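# Snack packages keep going stale on the table – how should they be sorted and closed?

Posted in: Kitchen and Storage

**rowan_k**

Wednesday, October 17, 2018

The dining table in our apartment doubles as the snack table. It stands against a wall, has a cloth on it all year, and everything that comes out of the grocery bags tends to stay there: boxes, bags, fruit, anything in a round container. There is no free cabinet space. The only shelf unit in the room is a Raledau, 44 cm wide, and it already holds plates.

Two problems:

- Open bags of puffed and fried snacks go soft within days. We are currently folding the top over once and leaving it.
- The packages drift toward the left half of the table and pile up at angles, with fruit in between. Things get forgotten. In September I threw out three opened bags.

I would like a method that does not require buying a set of matching canisters. A single lidded bin is acceptable. The cloth has to stay on.

**Merja Hämäläinen**

The table can be used for storage if it is treated as a shelf with fixed positions. We have run ours this way for several years, also with a patterned cloth. The procedure takes 11 minutes the first time and much less after that.

1. Bring everything forward, away from the wall. Items at the back edge are the ones that expire. Shake out the cloth and lay it again with the border straight along the far side. The border is then a useful line: no food goes past it.

2. Separate sealed from open before you separate by type. A sealed box can lie flat or stand anywhere. An open bag cannot. Take the fruit out of the group entirely and give it a bowl; it gets bruised under boxes, and one soft orange will mark every carton it touches. The starting point on our table is usually a mixed group on one side, a red and white container next to fruit and long packages. 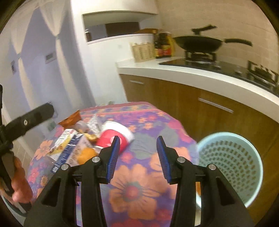 3. Line up the boxes by length, with the longest against the wall and the printed date facing you. Long flat packages go on edge between two boxes. Round containers go at the end of the row, where they can act as a stop – on a cloth they slide less than you would expect, but put the heaviest one last.

4. Close the open bags. Hold the bag upright by the top so the contents settle, then press the air out from the bottom toward the opening. Flatten the top edge, fold it down in strips of one finger width, at least three times, and fix it with a clip at the center. One fold without a clip does nothing useful. A crumpled foil bag should be smoothed on the table first, as creases leave channels for air. Paper containers with a push-on lid need no clip, but check that the lid sits level. Ours lie in front of the bags, like the white one with peaches on it.

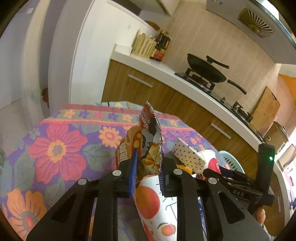

5. Put the closed bags upright in the bin, tops visible, oldest at the front. If the bin is full, do not open another bag.

6. Repeat once a week, before shopping.

Regarding size: measure the height of your tallest bag after folding and choose the bin from that. I use a Trerside bin with a volume of 721 cubic inches. It is larger than needed for two people.

**gdl_stingate**

just use clothespins. been doing it since college. the fruit thing is true though

**Bushra Ansari**

Mostly agree with Merja, with two corrections.

Step 4: for bags already torn down the side, folding will not work. Move the contents to a jar or a zip bag and cut the date off the original package to keep with it. Clothespins hold thin bags adequately but slip on thick foil. A flat clip longer than the folded edge is better. The Rizvi clips I have are fine; any straight clip with a firm spring will do the same.

Step 5: a bin helps with order but very little with moisture, unless the lid has a gasket. In a humid room the fold and the clip are doing the work. If snacks still soften after you start folding properly, check the position of the table. Ours was next to the kettle, and moving it 800 mm along the wall made more difference than the bin did.

For the cloth, a thin clear cover over the snack end saves washing. Crumbs and oil come off with a damp rag. Cut it so it stops short of the border, otherwise it curls at the edge and things tip over.

**rowan_k**

Thanks. Folded and clipped everything tonight, and the fruit is in a bowl. The shelf is too narrow for a bin of that size in any case, so it will stay on the table. I will look for one with a gasket. The kettle is also on that wall, so I will move it to the other side first.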